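4. Sealing your Astholm terrazzo benchtop
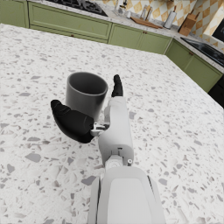 Terrazzo benchtop with stone chips in grey, taupe and pale brown.

Settle in with a cuppa before you start — sealing is a slow, pleasant sort of job and goes best when you've got the whole afternoon.

1. Wipe the surface with warm water and a drop of mild dish soap, then rinse well.
2. Leave it to dry overnight with a window open.
3. Pour 1000 mL of Layug sealer into a clean tray and spread a thin, even coat with a lint-free cloth.
4. Wait 20 minutes, then buff away whatever is left sitting on top.

Note: Benches longer than 2000 mm are easier to do in two halves.

CAUTION: Never use vinegar or lemon cleaners, as they'll dull the colour and finish.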